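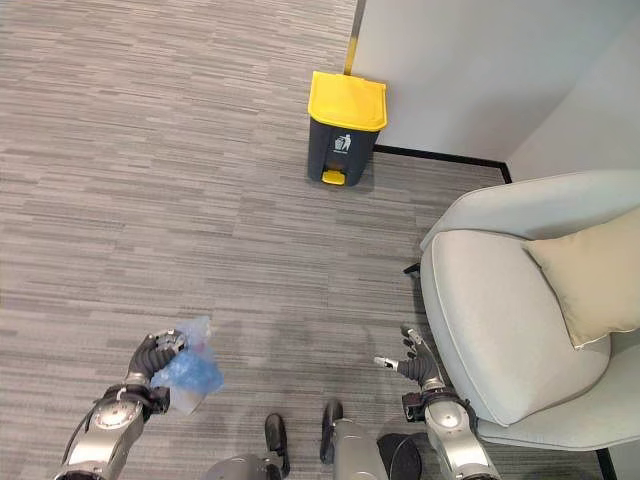

Do you need to laminate a classroom word wall set before you put it up? Only if you plan to reuse it – mine stayed up until December on plain cardstock.

19 July 2026
By Imad Hijazi
Print | E-mail

The set I bought is the Fanum one, 131 cards plus 7 header strips. Took me nearly an hour to punch them all out!

I put the math words by the door and the science ones over the sink. Kids use the science ones way more.

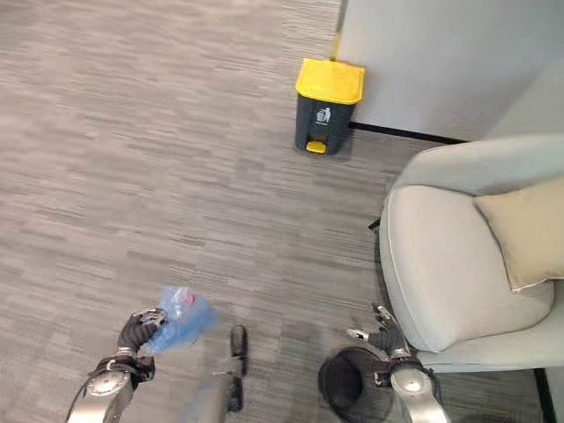
Atallah says the header strips curl if you staple just the top – use 3 staples each. Trying that next, along with the blank cards for spelling words.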